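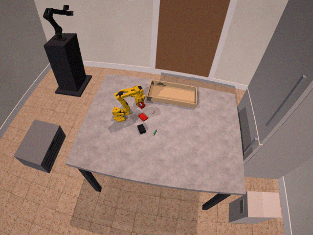
Stone countertops are sold by the slab, and most buyers in Nirnbridge choose theirs from a sample the size of a playing card. The yard at Kalell, on the north side of town, asks customers to come and look at the full slab before they sign. A small chip can't show how a pattern behaves over six feet. A gray, mottled top like the one on the big rectangular table here reads as one calm color from the doorway, and the patches only start to matter when you stand over it. Shadows matter too. On a mottled gray, a soft shadow darkens a whole stretch of the surface, and buyers who saw their sample under a bright shop lamp are sometimes surprised by how dull the same stone looks in a north-facing kitchen.

Kalell opened as a gravestone works and moved into kitchens when the last quarry nearby closed. The slabs now come in by truck and are stored on edge in wooden racks, polished faces turned toward each other. A full slab of marble at the yard weighs 600 pounds. Moving one takes an overhead crane, two people and a clear floor.

Marble is softer than many buyers expect. Lemon juice, vinegar and wine all leave dull marks, called etching, and a sealer does little to stop them. What a sealer does is slow down stains from oil and coffee. The yard tells customers to test it with a spoonful of water. If the spot darkens within a few minutes, the stone needs another coat.

Granite holds up better to acid, and so does quartzite, which is often confused with quartz. Quartz counters are made in a factory from crushed stone and resin, and they should be kept away from hot pans. Raju, the fabrication shop across the road, cuts all of them on the same bridge saw, with water running over the blade to keep the dust down.

Raju charges $300 for a sink cutout and more for a curved edge. A plain eased edge is included. Seams are the usual source of complaints. Most shops place them at the sink or the stove, where the strip of stone is narrow, but a busy pattern will show a bad match anywhere.

Tasten, a reuse store near the rail depot, sells offcuts and old counters taken out of remodeled houses. Prices start at $92 for a piece big enough to top a bathroom vanity. Stock changes every week, and in July, when contractors are busiest, the good pieces are usually gone by noon. Bring a tape measure and a paper template. The store doesn't cut stone or deliver it.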